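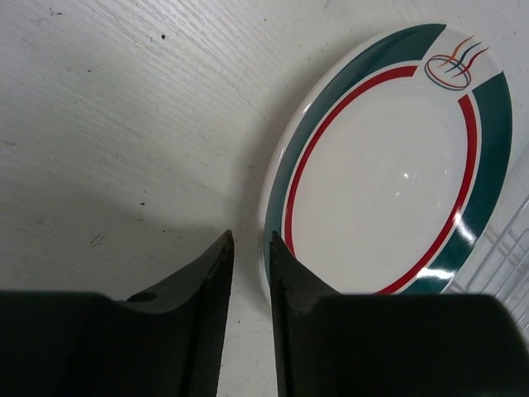

Kitchen tips: getting good work out of a rented dish arm

The Renddale dish arm is now offered by the month as well as for sale, and we have had one on the counter at our test kitchen in Cekville since August. The rental includes the arm, a clamp base, two pairs of fingers and a charging brick for the tablet. A wire rack is not included, so use your own. What follows is a mix of review and advice, mostly advice, as the manual is thin on everything past the first evening.

Where to clamp it

Pick the side of the sink you don't cook on. The base needs a counter edge with a flat underside, and it will mark soft wood, so put the rubber pad between the clamp and the counter even if the clamp feels snug without it. Leave 30 inches of clear counter in front of the arm. It will work in less, but it slows down and takes the long way around.

Painted counters are fine. Old paint with specks and scratches did not bother the arm in our kitchen. Bare stainless steel did, mainly under a bright ceiling light, and a plain cotton dish towel laid flat and pulled tight fixed that. Don't use a terry towel. The fingertips catch in the loops.

Plates

Round plates are the easy part. The arm comes in low from the side, slides one finger under the lip and closes. Any plate with a raised rim can be picked up this way. Flat slates and pizza stones can't, and the maker says so on the box.

Oval plates take more care. The arm prefers to hold them near one end of the long side, and if you set them down any which way it will sometimes reach for the broad middle and give up. Lay them at a slant to the counter edge with one end toward the base. Keep a finger's width between the plate and the rack or the arm has no room to open.

Glossy glaze is the other thing to watch. A strong reflection on the rim can be read as an edge. Nkrumah Osei, who runs our dish tests, turned off the lamp over the sink and left on the one across the room, and the missed grabs on white plates mostly stopped. Patterned rims do better than plain ones. A colored band gives the software a line to follow, and the old diner-style platters with stripes around the edge were picked up on the first try more often than anything else we own.

Scrape plates before you put them down. The arm rinses, but it does not scrape, and a bit of dried egg under a fingertip will make it drop the next thing.

Racks

Use a rack with closely spaced wires and set it with the wires running toward the arm. If they run across, the plate has to be turned in the air and the whole job takes longer. Coated wire is kinder to glaze than bare wire. Push the rack against the wall or put a folded cloth behind it – the arm leans a little as it lets go, and a light rack will creep.

Teach the rack position again any time you move it. Open the tablet, choose Rack, and touch the fingertips to the two front corners. Skip this and the plates will still go in, a little crooked, until one doesn't.

Glasses, cups and flatware

Tumblers go well with the wide fingers. Stemmed glasses we would wash by hand. The narrow fingers can lift a wine glass by the stem, and we saw it done plenty of times, but the setting down is rough.

Cups should be placed with the handle away from the base. Flatware has to go in a basket. The arm will lift the basket in and out of the rinse water, and that is as far as it goes with forks.

Looking after the fingers

Wipe the fingers at the end of the day with warm water and dish soap. No bleach, and nothing with grit in it. The matte finish picks up grease, and greasy fingers slip on glaze before they slip on anything else. Dry them with the tips pointing down so water runs off the end and not back into the joint.

Check the gap between the tips once a week. Close them on a strip of paper and pull. If the paper slides out, run the tighten routine from the tablet. The routine takes 7 minutes and the arm can't be used while it runs, so don't start it with the sink full.

Replacement tips come from Sesby, who also make a softer pair for thin china. We tried both. The soft ones are slower to let go and wear faster, and for everyday plates the standard pair is the better buy.

What it costs and what we think

The rental is 300 a month with setup included. Anas Harb from the Cekville shop did ours before lunch and had it moving plates by one o'clock. Returns are free if you call within 31 days, and the shop takes the arm away for you.

For a household of two it is hard to justify. You will spend as long laying things out as you would washing them. For a big family, a guesthouse or a church kitchen, it earns its place, mostly late in the evening when the last load is waiting. The noise is a low hum, quieter than a dishwasher, with a click at each grab.

Two complaints. The tablet forgets the rack position when its battery runs flat, and the cord on the base is too short for most kitchens. Buy an extension rated for damp rooms and run it along the wall, well away from the sink.

Reader questions about the arm can go to Gudrun Nyberg at the tips desk. Next month she compares drying cloths.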